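June, 6 am. Glaze test, batch 6 – Kawaguchi white over the Werkov clay body. Mixed 2000 g dry, sieved twice, still a bit gritty at the bottom of the bucket. Cone 6, slow cool. Log sheet 1538.

Kiln went up fine, stalled a while near the top. Think the lower element is going. Ask Erkov for a price before teh next load. 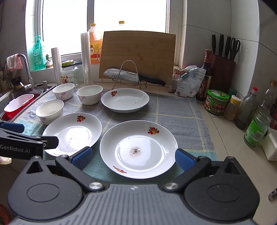
Plates and small bowls on the plaid cloth, by the window.

Pinholes on two test tiles, none on the thrid. Try thinner coat – one dip, short count. Gerkusham order waits till then. Rewax the feet too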